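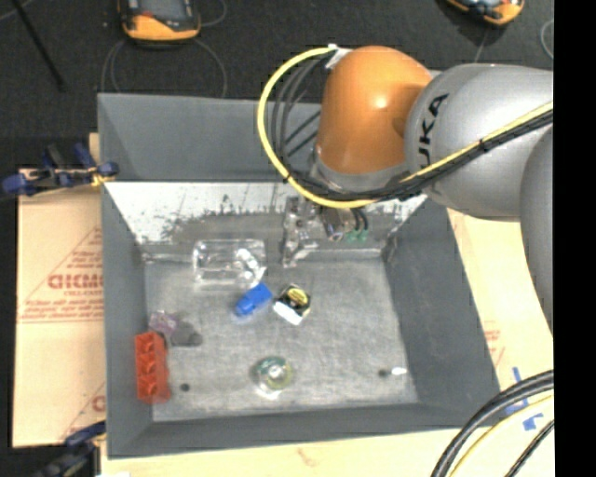

Does the Flallo Sorting Scheme Do What It Says? A Term Project on Household Recycling in Nisholm

1. Why we picked this

The town of Nisholm switched to the Flallo scheme in September. Under the old system every home had one bin for mixed recycling. Under Flallo there are 2 bins, one for paper and card and one for everything else that can be recycled, plus a sticker system that is supposed to tell people when they got it wrong. The flyer says the scheme "makes recycling simple and cleaner for everyone." Our group lives in Nisholm during the term and we did not find it simple, so we wanted to check the claim against something better than a flyer.

The question we set was narrow. Do households put the right things in the right bin more often now than before? We left out cost, truck routes and fuel. Other groups in the class covered those.

2. What the scheme claims

The main figure quoted by the town is that 2,118 homes signed up in the first month. We think this number is weak. Signing up meant getting a second bin delivered, and the second bin was delivered to every address on the route unless the household called to refuse it. A person who never opened the lid was still counted as signed up. It says how many bins were dropped off and very little about what went into them.

The other claim is that paper collected under Flallo is "cleaner." The town did not say how it measured this. We wrote to ask and got a copy of the same flyer.

3. What we did

We handed out 800 short survey cards in the streets north of the rail line. The card showed nine common items (a pizza box, a yogurt cup, a glass jar with the lid on, a padded envelope and so on) and asked which bin each one goes in. It also asked if the household had ever been given a sticker. People could drop the card in a box at the library or the Sinar grocery store.

We got 59 cards back. This is a poor return and we do not want to hide it behind a chart. People who bother to walk a card to the library are probably the same people who bother to rinse a jar, so our results likely make the town look better than it is.

4. What came back

Most people got the glass jar right and most got the newspaper right. The pizza box split the answers almost evenly, and the padded envelope did worse than that. Several people wrote notes on the card. One said "I put it in whichever has room." Another said the sticker on their bin had faded before they noticed it. We suspect the first answer is more common than our cards show.

We also read the report by Poojary, the consulting firm the town hired before the change. It predicts a large drop in mistakes. The prediction rests on a trial in one apartment building where staff stood next to the bins and answered questions. No one stands next to the bins in Nisholm. The report mentions this in a footnote and then uses the trial result in its summary anyway.

5. Problems with our own work

There was no survey from before the change, so we cannot make a true before and after comparison. We also asked people what they would do, and that can be different from what they do at seven in the morning with the truck coming down the street. Looking inside real bins would have been better. We asked for permission and were told it was a privacy matter, and that seems fair.

Our item list had a mistake too. The town changed its rule on yogurt cups while the cards were out, so we dropped that item from the results.

6. What we think

We found no good evidence that Flallo has improved sorting, and none that it has made it worse. The town should publish how it tests the paper loads and stop using the sign-up number. If the survey is done again next year, the cards should go door to door, with someone coming back to collect them.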